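Right. Thread on the Carnbridge short story prize because people keep asking me and I'm sick of typing it out in DMs. Satire category specifically. Bear with, on a train.

1/ I read for it this year. First reader, so I see everything before the proper judges do. 300 entries in my pile. I have opinions and a headache.

2/ Biggest thing: spoof of a famous kids' book is NOT a satire on its own. Bear gets a mortgage. Rabbit goes to therapy. Fine, funny title, then what? By page two you've run out and so have I.

3/ I had 17 stories where a much loved animal becomes a landlord. Seventeen. One was good. It was good because the landlord was frightened of his tenants and it never once winked at me.

4/ Fake news reports – love them, write them myself, but the straight face has to hold. The second your made-up councillor says something he knows is funny, it's gone. He should think he's being very reasonable.

5/ Names. Stop calling people Lord Greedy-Bottom. Pauline Wainwright (judged it before me, far more patient) used to say a dull name does half the work. Call him Keith. Sorry to Keith Pilkington who I know reads these.

6/ Word limit is 2,000. Not 2,000 and a footnote. Not 2,000 plus a "glossary" that's clearly the rest of the story. We do check.

7/ Title doesn't count towards it, before anyone asks. Someone sent a title that went over on to a second page. Respect but no. 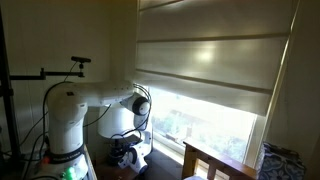 Can you enter something that's already been on your own blog?

If it's been public anywhere, blog included, it counts as published and it's out. Taking it down the night before doesn't help. A reading at an open mic is fine, so is a workshop group.

8/ Someone's now asked about newsletters. Same as blog. Even if you've only got 4 subscribers and one's your mum.

9/ Topical stuff. Had a load of entires about one particular row from January that I'd frankly forgotten by the time I got to them. If the joke needs me to remember who said what on the radio, put it in a newspaper, not a prize with a six month wait.

10/ Compare the one that won the year Zeeshan Baloch chaired. All about a village hall booking form. Could've been written any time in the last fifty years. I still think about the section headed "Other Fluids".

11/ Punching at people who've already got it rough – I'm not going to do the whole lecture. But if you're sending up a bigot, make sure the bigot's the one who looks daft at the end. Read it to someone who isn't you. Several this year I couldn't tell, and if I can't tell I can't put it through.

12/ Endings!! So many just stop on a pun. Or everyone dies. Or it was all a school play. Mervin Bouchard's trick is to cut the last paragraph and see if the one before it was the ending. Try it, works about as often as not, costs nothing.

13/ Formatting, quick. Double spaced, normal font, page numbers. No name on the pages, it's read blind. Your name in the header = straight out, and I had to bin a really lovely one for that, about a ferry company run by geese. Whoever you are, please send it to Birkett magazine, they take spoofs all year and the editor likes birds.

14/ Fee's the same as last year. There are free places, you tick a box, you don't have to explain yourself. Please use them, they weren't all taken last time and that's daft.

15/ No I can't tell you if yours got through. No I can't "just say warm or cold". Alfie Sedgwick, I am looking at you.

16/ Longlist goes up on the Carnbridge site, everyone gets an email either way. Check your spam, the no ones go to spam more than the yes ones for some reason.

17/ Forgot one. Cover letters. Don't need them. Definately don't need one in character. If you've written three paragraphs as a disgraced duke that's your story, send that.

Train's coming into the station, will do replies tonight if the wifi's behaving. Muting the geese discourse till then.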